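The Long Second Life of the Kitchen Table

In Skellcombe, people are repairing the furniture their parents wanted to throw away

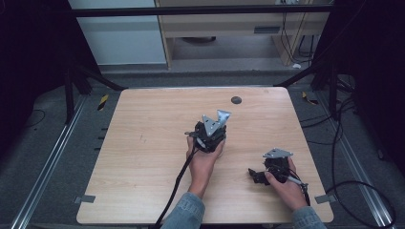

When my wife and I moved to Skellcombe, we had two suitcases, a rice cooker and no table. For the first month we ate on the floor. A neighbor saw this through the open door, and the same evening he came back with his nephew and a table they carried between them up three flights of stairs. It had a burn in the shape of an iron and one leg was shorter than the others. We still have it. I have written most of my articles on it, this one also.

I did not think much about tables until one leg finally broke. In the furniture store on the ring road I was told that a new one costs less than a repair, and this was true. But I had become attached to the burn, so I asked people, and they sent me to Gorazd Spahić.

His workshop is behind the old bus depot, in the part of town called Fellwood. It opens at seven in the morning and it smells of glue and coffee. Spahić has repaired tables for most of his working life, first for a hotel and later for himself. He also does chairs, but he does not enjoy them. "A chair is always angry with you," he told me. "It has too many joints. A table is calm."

He turned my table upside down before he looked at the top. Most customers, he explained, come to complain about scratches, and the scratches are almost never the problem. The problem is underneath, where the legs meet the frame and where for years somebody has dragged the table across the floor instead of lifting it. He put his thumb in a crack I had never seen and made a small sound, like a dentist.

Last year he took in 417 pieces, and he writes each of them by hand in a school notebook. I asked him to show me the page with the most interesting one. He thought for a while and then he showed me a page with only one word on it, "Green." It was a table from a bakery, painted so many times that the drawers no longer opened. Under the green there was blue, under the blue there was cream, and under the cream there was a child's height marked in pencil on the side of a leg. The owner did not know the child. She asked him to leave the pencil marks and to clean everything else, and this took him most of November.

Not every table deserves this, and he is quite strict about it. When the top is only a thin layer over pressed board and water has come inside, he sends the customer home. He is more patient with the tables from Nornley, a factory two valleys away that closed when he was a young man. They were cheap in their time and they are not beautiful. The legs are too thick and the varnish turns orange. But the frame is held with proper joints, and he can take the whole thing apart with a rubber hammer and some patience. In the back room he keeps 40 Nornley legs in a barrel, like umbrellas.

There is now a small fashion for them. A dealer named Kaneko comes from the coast every few weeks with a van, buys the plainest ones and sells them to young couples for 700 apiece. Spahić finds this price ridiculous, but I noticed that he has raised his own. Kaneko, when I called her, was not offended at all. She said her customers are tired of furniture which they must be afraid of. They want a table where a child can do homework and a pot can be put down without a discussion.

I understand these customers. In the house where I grew up there was a good table, in the room where we did not sit, and a bad table in the kitchen, where everything happened. We ate there, my father fixed radios there, and my grandmother rolled dough on it and then laid out her cards on the same spot — she always won. When my parents sold the house, the good table went to an uncle. The bad one was left for the new owners, and I am sorry to this day that I did not ask for it.

The repair of mine took nine days. Spahić made a new leg out of an old Nornley one, cut down to match, and he glued the crack and pressed it with clamps overnight. He offered to sand away the burn for no extra money. I said no, and he nodded and went to write it in the notebook, where my table is number 746 since he began to count.

The new leg is a little darker than the other three. My wife turned that corner toward the window, so it will catch up with the years, and then she put the rice cooker on it.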